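Progress report: Cudon van seat cover range
Prepared for Flovham by Ryszard Głowacki, Aklow
Sunday, July 26, 2026

Work on the fitted seat covers for vans is on schedule, apart from the double passenger bench, where the first pattern was too tight over the fold-down table. A new pattern has been cut and is with the sewing room.

Patterns for 35 front seats are finished and signed off. Of these, 6 need a separate version for seats with side airbags, with an open seam on the outer edge. We have changed the order form so customers must tick the seat type before they can pay.

Sales of the covers already listed came to 393 sets. Most were black. The grey is slow and we do not plan to reorder it before the present stock has gone. 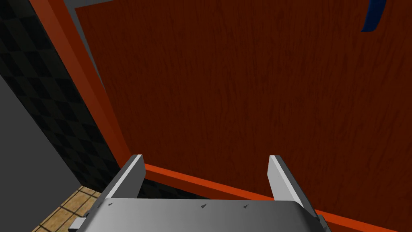 Simulated view of a two-fingered gripper.

Returns were mainly down to customers choosing the wrong model year. The product pages now show the year range next to the price, and the telephone team asks for the registration before taking an order.

Yupanqui have delivered the waterproof fabric for the next batch. One roll had a fault in the backing and they are replacing it free of charge. Nearly 3000 pounds of the grant is left, and we expect to spend it on headrest patterns and a second cutting table.

In August we will fit the new bench cover in two vans and send you the results with the invoices. We still need your answer on the delivery charge for Northern Ireland.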